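Checklists > Collection Cells > Wet Tasks

Pre-session check, Bakwood cell 5
26/09/2019, by Waltraud Grabner

Emergency stop, both buttons: OK. Crisp click, resets cleanly.
Wrist camera mount: OK. Screws marked with paint.
Wrist camera view: OK, a little soft up close. Fine for pouring examples.
Splash sleeve on wrist: REPLACE before the next block.
Floor and cable run: OK, dry.
Glassware: see picture and comment.

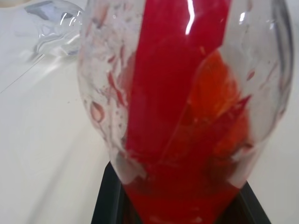 Wrist view, clear vessel on black base, red liquid.

Glassware comment: no cracks that I can find by hand. Red spatters on the left wall, so rinse between episodes. I'd keep a few spattered takes in the set, labeled as such. The model needs to meet messy glass too, and I love how strongly the red reads at this range!

Episode log: OK. We're at 2,252 saved, with around 300 still to label. Volodymyr Fedoruk has the list. Great pace, everyone!

Open: move loose plastic away from the vessel before each start.

Recent checklists
Hetoston gripper pads, weekly
Brunet cell, dry tasks
Spill kit restock, October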